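4.2 Slip during release

Of the 1293 demonstrations collected at Drasdale, 30 were rejected because the object moved after the fingertips had opened. Marras and Rizzi traced 11 of these to a late signal from the width sensor, which recorded the jaw as closed when it was already apart (Figure 3). Long, rounded items placed on a plate were the most affected.
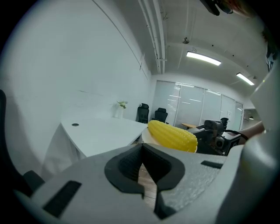 Figure 3. Ear of corn on a plate, with two hand-held grippers.

The remaining cases showed no sensor delay. They were set aside and are treated in Section 4.3.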